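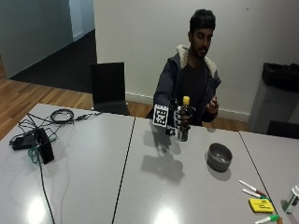
Museum Practice and Its Claims
Session 8: Deaccessioning, or what museums say when they sell things
Handout prepared by Liesl Leitner
Revised 2022-02-03

Read before class: the Ezeani chapter in the course packet, and the two sale announcements from the Pistley Museum. Skim the Saha article. The footnotes are better than the argument.

1. The word itself

To accession an object is to enter it formally into a collection. To deaccession it is to take it out again. Disposal is the separate step that follows: a sale, a trade, a gift to another institution, or destruction if the thing is past saving. Press releases run these steps together, and so do most newspaper stories. Keep them apart in your papers. A board can vote to deaccession a painting in July and leave it sitting in storage for years.

Notice too that the word is hard to say and harder to be angry about. Try replacing it with "sell" wherever a sale is what is meant, and see how the paragraph reads.

2. The standard reasons

You will meet the same handful in nearly every announcement:

The work is a duplicate.
The work is in poor condition.
The work falls outside the mission.
The work is of lesser quality than others by the same artist.
The proceeds will support the collection.

Some of these are checkable. Two impressions of one print can be laid side by side, and a condition report can be asked for (you may not get it). "Outside the mission" is much softer. Missions get rewritten, sometimes shortly before a sale, and I would like you to compare dates before you accept the phrase. As for "lesser quality," ask who made the judgment and whether they would have made it if the market for that artist were flat.

3. The Pistley case

Pistley holds 3,348 objects, of which 556 were listed for review. The museum described the review as routine. Of those 556, the board approved 18 for sale, and the 18 included the most valuable paintings on the list by a wide margin. The rest stayed where they were.

Pistley's director at the time, Chibuzor Tijani, wrote that the selection followed "curatorial need alone." Maybe it did. But a routine weeding of a collection ought to turn up mostly minor things: damaged prints, study copies, the unsigned landscape that came with somebody's house. When the weeding turns up mainly the expensive things, a reader is entitled to ask which came first, the need or the price.

Look closely at the Odukoya bequest. The donor's letter says she hoped the pictures would "remain together and be seen." Pistley's lawyers called this precatory language — a wish, with no binding force. As a legal reading that is probably sound. Whether it settles the matter for a museum that put her name over a gallery door is another question, and Parveen Saha passes over it in one sentence.

4. Where the money goes

The traditional position in the field is that sale proceeds should go back into the collection, usually by buying more art. Some institutions also allow direct care, meaning work that extends the life or usefulness of the objects. Direct care is an elastic term. Conservation treatment fits easily. A new roof? Part of a registrar's salary? Expect people to disagree, and expect the definition to stretch in years when the budget is tight.

Money can also be moved without being moved. If sale income pays for conservation that the operating budget used to cover, the operating budget has been relieved by that amount. Nkechi Ezeani sets this out in her discussion of the Estik collection and I have not seen a good answer to it.

5. The other side

I don't want you to leave thinking every sale is a scandal. Storage costs money. Plenty of museums own things they should never have accepted, and a work in a crate for decades serves no public I can identify. Ifeoma Ibrahim argues that collections built by a narrow set of donors will stay narrow unless something is let go, and she uses the Akska sale to show purchases that did change what visitors saw. Her strongest pages are on the purchases. She is weaker on why those particular works had to be sold to pay for them, and whether fundraising was tried.

For discussion

Take one sentence from either Pistley announcement and say what evidence would show it to be false. If you can't think of any, say what the sentence is doing there.

Bring a marked copy of the announcement. The short paper is due at the start of session 9, two pages, double spaced.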